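*21st October, Clorkside Library, upstairs room. Keep to half an hour, leave time for tea.*

## Old bathrooms, and how to be kind to them

Hello and welcome, and thank you for coming up all those stairs! (Wait for the back row to settle.) I've been looking after old houses for a long while now, mostly other people's, and the room I get asked about more than any other is the smallest one.

Start with the water bill story. When we took on the house on Jimska Street, the bill for the first quarter was 679 dollars, and I was so sure it was a mistake that I called the company twice. It was the toilet. A worn flapper, a trickle you could only hear at night with the radio off. The part cost me 4 dollars and I felt very foolish, and I've been telling people to put food coloring in their tanks ever since. Leave it for half an hour, no flushing, and if there's color in the bowl, you have a leak.

(Ask for hands: who has done the dye test? Be nice to those who haven't.)
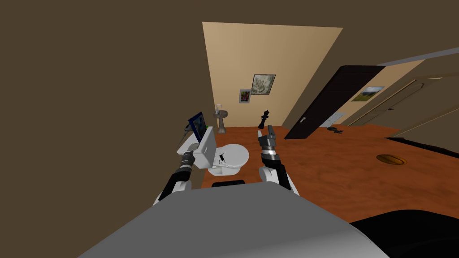
*Tank, bowl and wood floor, with the tank sitting tilted.*

Now, floors. People love wood in a bathroom and I do too, it's so much warmer under bare feet in December. But wood wants you to pay attention. Wipe up puddles, run the fan, and press around the base of the toilet with your thumb every few months. If it gives, call someone. At the Sonetti house they waited, bless them, and the repair came to 1,371 dollars, when a new wax ring the year before would have been an afternoon's work.

Pause here for questions on floors, there are always questions on floors. Somebody will ask about vinyl. Say it's fine!

Next, color. I used to paint every bathroom white and I've come all the way around on that. A small room can take a dark wall very nicely, particularly if you put in a warmer bulb. Try a big sample first and live with it for a week, mornings and evenings both. 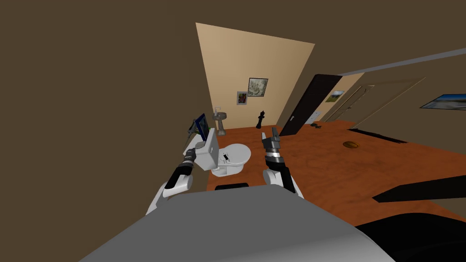 *Dark brown walls with an orange-brown floor.*

Last part, money. The full redo at Clorkside came in at nearly 1,301 dollars, paint and plumbing together, and I did the sanding myself (show them the elbow). Go over the handout slowly: shutoff valve first, then the flapper, then the caulk. Remind them to turn that valve once or twice a year so it doesn't seize.

Handouts are on the chair by the door. Tea after, and please take the lemon bars home.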